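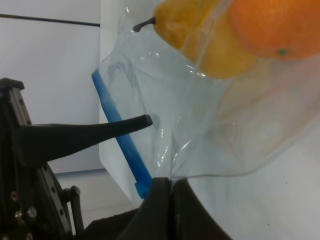 Minutes of the members' meeting, Hidmont Allotment and Garden Association

Held in the back room of the Vanhove café, January, starting at 19.30

Chair: Stijn Van Rooij
Present: 52 members, which is enough for voting
Apologies: received from six members, list is with the secretary

1. Minutes of the previous meeting

The minutes were read and approved with one correction. Under point 4 it said that plot 31 will be divided. It must be plot 13. The tenant of plot 31 asked that this is written clearly, so that she does not receive the letter again.

2. Water

The chair explained the situation with the lower tap. The pipe between the gate and the compost bays has been leaking from the autumn, and the repair in November did not hold. We have two offers. The first one, from Drullora, is to replace the whole length of the pipe for 1,000 euros, work included. The second is to replace only the joint, for 103 euros, without guarantee.

There was a long discussion. Several members at the upper side said that they do not use the lower tap and asked if the cost can be shared by the lower plots only. Others answered that the upper tap was paid by everybody four years ago. The chair confirmed this from the accounts.

Vote: for the whole pipe 38, for the joint only nine, five abstained. The offer of Drullora is accepted. The water will be closed for two days in March, and the dates will hang on the gate.

3. Plot fees

The yearly fee stays the same. The deposit for new tenants goes up to 100 euros, starting with contracts signed after this meeting. A question was asked about tenants who change from one plot to another. They are not new tenants and pay nothing extra, but the old plot must be left clean — this means also without carpets, which we found again under the soil on two plots last season.

4. Waiting list

The list has become long and some people on it do not answer letters any more. It was agreed to write to everybody once, with a reply time of four weeks. Who does not reply is taken off the list. One member found four weeks too short for people who are travelling in winter. The chair proposed six weeks and this was accepted without vote.

5. Fruit trees

Pruning of the common apple and pear trees is planned for the end of February, if there is no hard frost. Please bring your own gloves. The association has three saws, of which one is blunt.

The old pear near the shed was discussed separately. It gives much fruit but the trunk is hollow on one side, and a branch fell on the path in the autumn. Some members want to cut it down, others want to keep it with a support. It was decided to ask the advice of the nursery Ineseo first. Until then the bench under the tree is moved to the other side of the shed.

6. Seed order

The common order goes out in the second week of February. Forms are in the shed and with the secretary. Please write the full name of the variety — last year we received "beans, the usual" on three forms, and this can not be ordered. Seed potatoes are ordered separately and must be paid in advance.

7. Any other business

The lock of the gate is stiff. It will be oiled, and if this does not help, replaced.

A member of the upper side asked for a rule about bonfires. The town rules are valid already and forbid them between April and October. No own rule is needed.

The key of the tool shed with the red label is missing. Who has it is kindly asked to bring it back.

The meeting was closed at 21.15. The next meeting is in April, at the same place.

Last updated: January

Recent items
Form for the common seed order
Opening times of the compost bays
Minutes of the October meeting
Rules for sheds and greenhouses
How to end your plot contract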